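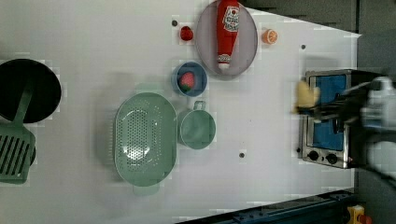 Play Kitchen, March

The Tetodura play kitchen is back in the front room at Hellbridge after the winter break, and this page has been updated to match. The kitchen is open to children under 5 with an adult, from 10 in the morning until we close. There is no charge and no need to sign up.

Most of the pieces came from two older sets that were put together last year, so the colors don't all go together. The pale green colander, mug and spatula are kept as a group. The strawberry usually lives in the blue bowl and the ketchup goes wherever it fits. Zihan Zhong sorted through both boxes and took out anything cracked or small enough to swallow.

The full set is 60 pieces, counting the food. A few went missing over the winter — mostly vegetables — and we would like them back if they turn up in a coat pocket or a stroller. Spare food in good condition is welcome too, as long as it is hard plastic. We can't take felt or foam, which don't wash well.

Tomato, citrus slice, ketchup, gray plate: lunch things, more or less. The black frying pan is the piece children ask for most, and we are looking for a second one.

Everything is washed in warm soapy water at closing time and left on towels overnight. If you are the last family in the room, please leave the pieces out on the table and we will take care of them. Food that has been chewed goes in the tub by the door.

Hellbridge Playroom — Contact: front desk, ext. 123 | © Hellbridge | Back to top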